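**Ticket:** wrist stream timestamps / perception node reports stale or phantom detections
**Component:** sema-perception, wrist camera driver, grasp planner
**Site:** Dorkstead, fruit-and-basket cell
**Severity:** major
**Status:** fix merged, one follow-up open
**Opened:** Saturday, August 29, 2020

## Summary

After the upgrade to the new Sema release, the perception node on the Dorkstead cell publishes object poses which don't match the table. Two symptoms, at first logged as one:

1. The node reports a low-confidence object on the table when the wrist view has nothing on it but table.
2. With fruit present, poses from the wrist camera are displaced from poses given by the fixed camera. The displacement grows with arm speed and goes to zero when the arm is stationary.

The planner (Oláh) accepts both. In case 1 it plans a grasp at an empty spot. In case 2 it closes beside the object.

## Environment

- Controller and planner: Oláh, stock configuration
- Perception: Sema, upgraded in August, previous version had neither symptom
- Logging and replay: Cistari recorder
- Cameras: one on the wrist, one fixed
- Loop period for pose fusion: 200 ms

## Steps to reproduce

1. Start the stack with the default launch file.
2. Send the arm to the front-edge look pose, fingers open.
3. Subscribe to the object list and wait.
4. Start a slow sweep across the table, then repeat at full speed.

## Log

**Entry 1.** Reproduced symptom 1 at step 3. At the look pose the object list holds one item, class "unknown", confidence just over threshold. Its projected position falls on the left part of the table top. The wrist frame saved with it: 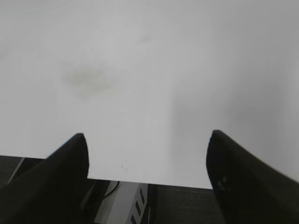 *Wrist view, front edge of table. Smudge to the left, shadow over the right half.*

The reported region overlaps the smudge. The shadow on the right gives nothing. The specks near the front edge give nothing either; they are well below the minimum area.

**Entry 2.** Checked the segmentation parameters against the previous version. The upgrade changed how the background model is loaded. The old version read a stored plane colour from the cell configuration. The new one looks for it under a different key, doesn't find it, and falls back to a built-in default without logging anything above debug level:

```
[debug] background.reference not set, using default
[debug] contrast floor = default
```

With the default reference, weak marks on a pale surface pass the contrast test. Renamed the key in the cell configuration and restarted. Replayed the recorded bag: no items in the list at the look pose. Lowered the contrast floor by hand to confirm the cause, and the unknown item came back in the same position.

Wiping the table would hide this and is not the fix. Please don't close on that basis.

**Entry 3.** Symptom 2 is separate. With the key corrected it is unchanged.

Ran the sweep at low speed and at full speed and compared wrist poses with fixed-camera poses for the same objects. At low speed the difference is within calibration error. At full speed it goes up to 74 mm, always along the direction of travel. Hand-eye calibration was the first suspect and was ruled out: a calibration error would not disappear when the arm stops.

That leaves time. The wrist pose is computed by taking the image stamp and looking up the arm transform at that stamp. If the stamp is late, the transform belongs to a later arm position.

**Entry 4.** Measured the stamp offset by driving the wrist joint with a short step and correlating optical flow with the encoder trace. The image stamp is 105 ms later than the motion it shows. Repeated on the old driver build, where the offset is too small to separate from noise.

The driver changelog says stamping moved from frame arrival to "after decode". Decode sits behind a queue with a depth of 3, so the stamp includes the wait. Under light CPU load the wait is short, which explains why the bench test passed.

**Entry 5.** Set up a case with two fruits on the table and the fingers open short of them, to see which pose the planner would choose.

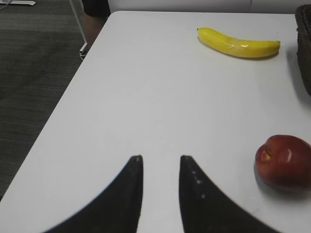

The planner takes the newest pose per object and has no check on disagreement between sources. With the arm at rest, both cameras agree on the banana and on the red fruit. Once the arm moves, each new wrist pose replaces the good fixed-camera one, and the target shifts with the arm. In the Cistari replay the banana track moves back and forth in step with the sweep. The same track from the fixed camera alone stays put.

There is a further effect when the red fruit is near the image border. The detector fits a full outline to a partly visible object and the centre is pulled inwards. This is small next to the timing error, but it adds to it during a sweep. Added a rule to drop wrist detections whose mask touches the image border.

**Entry 6.** Patch for the driver: stamp on frame arrival, pass the stamp through the queue with the buffer, leave it alone after decode. Queue depth unchanged. Offset measured again with the joint step method and now inside noise. Full-speed sweep repeated; wrist and fixed poses agree to within calibration error.

**Entry 7.** Checked that the contrast change from entry 2 did not cost real detections. The concern was the dark basket and anything lying partly behind it. Used the fixed view with the basket empty and the artificial fruit spread out on the table.
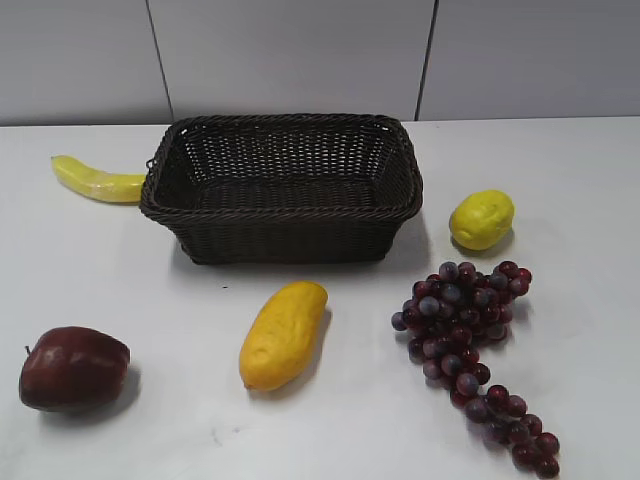 The object list has the basket, apple, lemon, grapes, banana and the long yellow item. The last is classed as "banana" in part of the replay, which was already the case in the old version and is not a regression. The banana at the left end of the basket is hidden at one end, so its long axis comes out short and the grasp point sits too far towards the free end. The grapes come back as a single object in most frames. In the rest, the thin lower part of the bunch is split off as a second object.

The split was checked against the old configuration and occurs there as well. It has nothing to do with the background key.

**Entry 8.** Made the missing key an error at start-up. The node now refuses to start if `background.reference` is absent:

```
[error] background.reference not set in cell config, refusing to start
```

Ran the full regression set from the Cistari store. Pass, apart from the grape split.

## Resolution

- Cell configuration: key renamed, value unchanged.
- sema-perception: missing background reference is fatal.
- Wrist camera driver: stamp on arrival, preserved through decode.
- sema-perception: wrist masks touching the border are dropped.

Sites that upgraded without renaming the key need the configuration change before they take the new build, or the node will not come up.

## Follow-up

Oláh should reject or hold a target when two sources disagree by more than a set distance. At present it trusts whichever arrives last. Moved to a separate ticket against the planner. The grape split goes on the existing segmentation ticket with the replay attached.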